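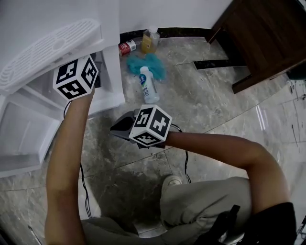 Reaching down to the white unit on the tiled floor.

Steaming a bridesmaid dress at home

Updated March 2008

Quick version for anyone with a wedding coming up and a creased dress in a bag. Satin, chiffon or polyester crepe only. Silk or anything beaded, take it to a cleaner.

What you need

Hand steamer, full tank. I use a Jasby, the small one, 200 ml. Runs out halfway down a long skirt so keep a jug by you.
Padded hanger. Not wire.
Clean white cotton cloth, old pillowcase is fine.
Somewhere high to hang it. Top of a door, curtain rail, shower rail if the bath is bone dry.
Distilled water if yours is hard.

Before you start

Get it out of the bag the day before. Half the creases drop out by themselves. Check the label, then check it again. Find a bit of inside seam and steam that first, wait for it to dry, look for marks. Water spots on satin do not come out easily, I have a Vachon dress in dusky pink to prove it.

Let the steamer spit into the sink untill it runs clear and steady. Don't skip this.

Steaming

1. Lining first. Turn the skirt up and do the lining from the inside, top to bottom.
2. Drop the skirt. Do the outside fabric from the inside too where you can reach.
3. Hold the head a hand's width off. Closer for crepe, further for chiffon.
4. Pull the hem gently with your other hand, keep it taut. No tugging on bias cut skirts, they grow.
5. Bodice last. Pillowcase stuffed inside the cups so they keep thier shape. Short bursts.
6. Straps and sash flat on a towel, cloth over the top.

Mine took 13 minutes for a knee length, nearly double that for a full one with netting.

Netting

Steam layer by layer, starting with the one nearest the leg. Peg the others up out of the way. Shake, leave, shake again.

Afterwards

Leave it hanging for an hour at least. Never bag it damp. Plastic covers are for the shop, use cotton. Boton do a long one that clears the floor on most sizes, or sew two sheets together.

Travelling with it? Tissue in every fold, roll from the hem, dress on top of the case. Hang it the minute you arrive. Hotel irons, no.

Stubborn crease across the front: cool iron, wrong side, cloth between, two seconds and lift. Repeat if you must.

Shoe dyeing page coming in May.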